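Freelance template designer (print and digital stationery)
Jisero - remote, part-time, paid per pack

Jisero sells ready-made templates for menus, gift tags, raffle tickets, party bag labels and shop signs. The catalogue stands at 1,941 files, and most of our customers are small cafes, schools and people running a market stall. We need one more freelance designer to work on the food and gifts section from March.

What the work involves

You will be given a brief for a pack, usually one theme worked up across 11 layouts. A typical pack has a label, a folded card, a price ticket, a sticker sheet and a set of menus in different sizes. You draw or source the artwork, set the type and deliver layered files with everything named and grouped. Customers open these on all sorts of machines, so tidy layers matter a great deal to us.

You would also take a share of the older files. There are 146 on the list for repair at the moment - missing bleed, fonts we no longer have a licence for, text that was flattened by mistake.

Radwa Zaki writes the briefs and checks first drafts. Booker Montoya does the print tests and will send files back if the cut lines are out.

What we are looking for

Good working knowledge of layered image files and vector artwork
Experience of preparing files for home and commercial printers
Clear written English, as all briefs and comments are by email
Your own software and up-to-date licences

A design degree is not needed. We would like to see work that has been printed and used, even if it was for a friend's cake stall.

Pay and hours

Packs are paid at a fixed fee, agreed before you start, with two rounds of changes included. Repairs are paid by the hour. Most of our designers do 4 packs a month. Invoices are paid at the end of the month they arrive in. You can work whenever suits you, but we ask everyone to be on the weekly call at 10am.

How to apply

Send a short letter and up to six samples to Meriem Farouk, using the contact form on our jobs page. Please say which typefaces you used and whether the artwork is your own. Applicants on the shortlist will be asked to do one paid test layout, a label for a fruit gift bag.
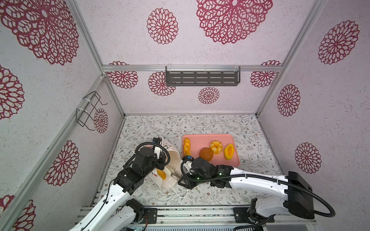 Other openings at Jisero

Customer support assistant, evenings, remote. Contact Siham Hajji.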